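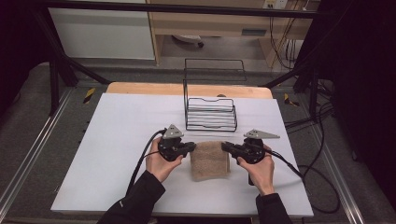 Good morning. I'm going to talk for twenty minutes on the subject of towels, and I'd ask you to hold your pity until the end. Most people in this room run somewhere that owns too many of them: a guest house, a swimming club, a small hotel with ideas. You'll all have a way of folding, and you'll all think it's the right one. Look at the tan one on the screen, held at both sides. It's a plain folded rectangle with a wire rack behind it, and I'm fond of it. Anybody could put that on a shelf. Keep it up there while I do the next bit.

(Pause. Let them look. Sip of water.)

**Where I'm coming from**

I ran the linen room at the Serham for longer than I meant to. We had 1,000 towels on the books in January and 836 when I next had the nerve to check. Guests took a fair number. The rest we had lost ourselves, behind other towels.

That's the whole talk, really. If you're only here for the coffee, you may go and get it.

**The fold itself**

Keep this quick -- they have all folded a towel before and will be offended.

- Long edges together first, then the short ones. Do it in that order every time, even when you're cross.
- Hold it by opposite sides and keep some tension across it. Terry cloth has no opinions of its own and will slump wherever you let it.
- Smooth from the middle outwards. One pass. If you find yourself doing a third, you're stroking it.
- Fluffy towels don't give you a sharp edge. Stop trying. Bed sheets have sharp edges and look how happy they've made everyone.

(Demonstrate with the blue bath sheet from the bag. NOT the white one, it has the burn on it.)

Somebody will ask about rolling. Rolling is for spas and for people who own baskets with labels on. It looks lovely for one afternoon, then a guest pulls out the bottom one and you're on your knees chasing the others. At the Kakov they rolled everything for a year. I went to visit and found the rolls wedged in with a doorstop.

**Racks against shelves**

Back to the first slide here, if the clicker is behaving.

Solid shelves are cheap, and they're deep, and the depth is what gets you. A deep shelf is where a towel goes to retire. We took out two of them and put in open wire racks, and the linen room stopped smelling like a boot. You can see through wire. You can see what you've got and, more painfully, what you haven't.

The drawback is the lines. Leave a thick towel on thin bars under a heavy pile for a week and it comes out looking grilled. Keep the piles low. If you must stack high, put a flat board on the bars and pretend it was always there.

Also: measure the rack before you settle on a fold. We did it the other way round and folded 200 hand towels to a width that stuck out at the front like a row of tongues. They all had to be done again, by me, on a Sunday, with the radio on.

**The Baltasar Marín objection**

He's in the third row, so be polite.

Baltasar has been telling me since the Vastau days that you should fold to suit the person picking the towel up, and the rack can lump it. Folded edge facing out, so that a hand reaching in gets one towel and leaves its neighbours alone. I argued with him for years. I now do it his way and would be grateful if he didn't look round at everyone.

(He'll look round at everyone. Carry on.)

**Things I'd buy again**

A big pale table with nothing kept on it. Wire racks. Tan towels over white, which will lose me half the room -- but white shows every mark and tan forgives you a little. I wouldn't buy the Jemal trolley again. Its wheels had separate plans.

**Questions**

Likely ones: fabric softener (no), how often to count (more than we did), whether I fold like this at home (change the subject, thank the organisers, collect the bath sheet).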